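Ormont Kitchen Notes
Toast tips, tested and mostly doubted
By Morven Haldane

Readers send us toast advice all year, and it picks up again every July when people rent cottages and meet somebody else's toaster. I have a low opinion of most of it. A toaster is a box with hot wires and a spring, and people talk about it the way they talk about sourdough. Still, I went through the pile, tried what could be tried on a plain two-slice machine, and kept notes. Some of it holds up. A lot of it is one person's lucky breakfast passed along until it sounds like a rule.

The numbers on the dial

The tip: the numbers are minutes. I've heard this stated with total confidence at least since college. On some toasters it's close to true at one setting and wrong at all the others. On most it means nothing but "more" and "less." My own dial at 2 gives warm bread with an opinion about becoming toast. My neighbor's at 2 gives lunch for the birds.

What does work is dull. Pick the loaf you buy most, start low, and write down where you stop liking it. Put a bit of tape under the base with the number on it if other people use the machine. When you change bread, start over. A sweet loaf browns a lot sooner than a plain one, and a day-old slice sooner than a fresh one.
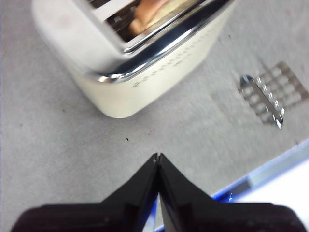 Freezing first

The tip: toast made from frozen bread tastes better than toast made from fresh. Sena Agyeman wrote in twice about this, the second time with underlining. I tried it three mornings running with the same white loaf and could not pick the frozen slice with my eyes shut. My husband picked it once and missed it twice, so I'm calling that a no.

Freezing is still a good way to keep bread, and there I have no quarrel with anybody. Slice it before it goes in. Put a square of wax paper between slices if your loaf is a sticky one. Toast straight from the freezer, using the frozen button if you have one. If you don't, run it once on low and then again at your usual number. Thawing it on the counter first just gets you a damp slice.

The rack question

Toast racks are where I expected to be rudest. The claim is that toast stood upright stays crisp and toast laid flat on a plate goes limp. I grew up in a house with a rack, and what I remember is cold toast.

It does what they say, though. Hot toast gives off steam, and on a cold plate the steam has nowhere to go but back into the bottom of the slice. Lift up a piece after a minute and you'll find a wet patch under it. Stand the same piece in a rack and there isn't one. You give up heat to get that, and faster than you'd think. Butter won't melt into it properly after a few minutes, and if melted butter is the whole reason you make toast then a rack is working against you.

So it depends who's eating. For one person, skip the rack and butter the toast as it comes up. For a table of people who want jam or cold butter or something heaped on top, use one.
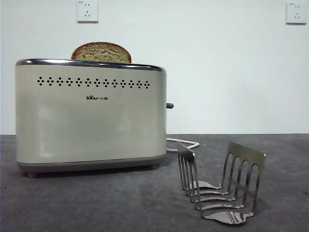
You can get the same result for nothing by leaning two slices against each other like a tent. They fall over if you bump the table. Zanele Motaung props hers against the sugar bowl and says she's never seen the point of buying anything, and I can't argue with her. A cooling rack does fine too, provided there's a gap under it.

If you do buy a rack, look at the gaps before you look at the shine. A lot of them were plainly made for thin square sandwich bread, and a thick-cut slice has to be jammed in, which tears the crust and leaves crumbs where you can't get a cloth. I took a slice of my own bread to the Laryea housewares counter in a sandwich bag and tried it in every rack they had. I got a look. I also didn't come home with the wrong one.

Wash it by hand and dry it right away. Water sits in the bends and leaves spots that you then have to rub off with vinegar.

Seeded bread

The tip: seeded loaves ruin toasters. No. Seeds drop off and collect in the crumb tray, and if the tray never gets emptied they scorch and smell, and then the toaster gets the blame. I emptied mine into a bowl on the kitchen scale out of spite and the needle barely moved, so it doesn't take a lot to make a stink.

Unplug it, let it go cold, slide the tray out, tip it over the trash, wipe it, and put it back dry. If yours has no tray, turn the whole thing over above the sink and tap the sides. Don't shake it hard. Don't go in with a knife, even unplugged, even "just this once," because those wires bend easily and they don't bend back.

Reader Mawuli Nartey suggests a soft pastry brush for the slots. I like that one. Use a brush you don't need for pastry. 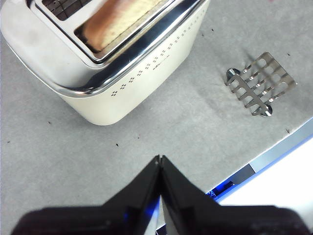

610 words to here, 2 minutes to the end

Uneven browning

This gets more mail than everything else put together, and the advice is all over the place. Taking them in order of how often they come in:

Turn the slice around halfway. It works if one end of your slot runs hotter than the other, and plenty do. Pop it up, swap left for right, push it down again. It's a nuisance and you will forget, and then you'll burn it.

Toast two slices even when you want one. Supposedly the second slice balances the heat. I saw no difference I'd swear to. Some toasters are marked to show which slot to use for a single slice, so look for that before you waste bread.

Butter it before it goes in. Please don't. Fat dripping onto hot wires is a fire, and the person who sent this in should know better. Use a skillet.

Cut thicker. Partly true. A thicker slice stands up straight. A thin one leans, and the part that leans in goes dark first. A slice so thick that it touches both sides is worse than either.

Run it empty once before the first round. This one I believe, a little. My first slice of the morning is paler than the third on the same number. I'd sooner just turn the dial down as I go along, and that's how I've always done it.

Scraping

Burnt toast can be saved if it's only brown-black on top. Scrape it over the sink with the back of a butter knife while it's still hot. Once it's black all the way to the crust edge it tastes of ash whatever you do to it, jam included. Throw it out.

The shiny parts

Chrome shows every fingerprint, and I've been told to clean it with ketchup, baking soda, cola, and toothpaste. I tried the first two. Ketchup moved nothing a damp cloth wouldn't have, and I then had ketchup on the toaster. Baking soda left a white film in the seam that took a cotton swab and some swearing. Warm water, a drop of dish soap on the cloth (never on the toaster), then a dry towel. Do it unplugged and cold.

Painted or colored sides want the same and nothing rougher. The green side of a sponge will take the finish off in one pass. I have a Venier kettle with the scar to show for it.

Sent in and not tried

Wian Molefe says a slice of toast left in with brown sugar will soften the lump overnight. I've only heard it done with fresh bread, and I'm out of brown sugar. If anyone has done it with toast, write and tell me how it went, and say how old the sugar was.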